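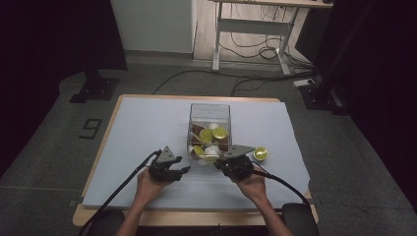

Las dos pinzas de mano, cada una con su cable, junto a la caja transparente.

Dedos de recambio
En el taller de Fustau el mantenimiento va a contrarreloj

9 de febrero de 2024

Primero los cables. Siempre los cables. Shiela Policarpio los sigue con dos dedos, del conector a la pinza, y va apuntando en una hoja doblada. Izquierda, bien. Derecha, holgura en la funda. Brida nueva y a otra cosa.

Lleva el mantenimiento de la célula Rovon desde octubre. Antes se cambiaban las piezas cuando se rompían, sin más. Ahora hay calendario: limpieza cada 800 cierres, revisión de articulaciones a los 2.850. Entre medias, lo que salga. Y sale bastante.

Lo que más sufre son los dedos. Coger, soltar, volver a coger piezas pequeñas, pegadas a la pared de la caja, y el canto paga. "Si me salta una esquirla no paro. Si baila el dedo, paro", dice Policarpio. Su límite es una galga que pasa por el hueco con la pinza cerrada. Que entra por un lado y por el otro no, dedo fuera.

El juego de recambio cuesta 199 euros y lo sirve Bataineh, casi seis semanas de plazo la última vez. Demasiado. Asi que en el cajón hay dos juegos y un tercero pedido, y una bolsa de tornillos que no son los originales pero entran.

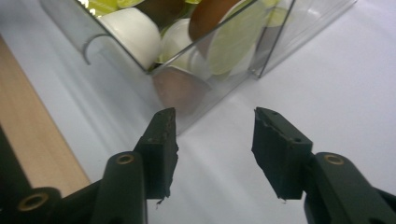 Dedos abiertos ante una esquina de la caja. Los cantos, mellados; en los brazos, casquillos de color latón.

Luego los casquillos. Aquí va más despacio. Mueve cada brazo a mano, sin prisa, escucha. Nada de aceite: el fabricante de los brazos, Skavov, lo desaconseja y ella ya probó una vez, en diciembre, y se pasó la tarde quitando pelusa con un bastoncillo. Paño seco, apretar, marca de rotulador en la cabeza del tornillo. Si la marca se mueve, se ve enseguida.

Queda calibrar. Abrir a tope, cerrar a tope, y otra vez. El cero de la derecha se va un pelo depues de cada cambio de dedos y todavía no sabe por qué. Sospecha del encoder. O del tope, que es de la primera tanda.

Lo ha dejado escrito en la hoja, con interrogante, para el turno del lunes.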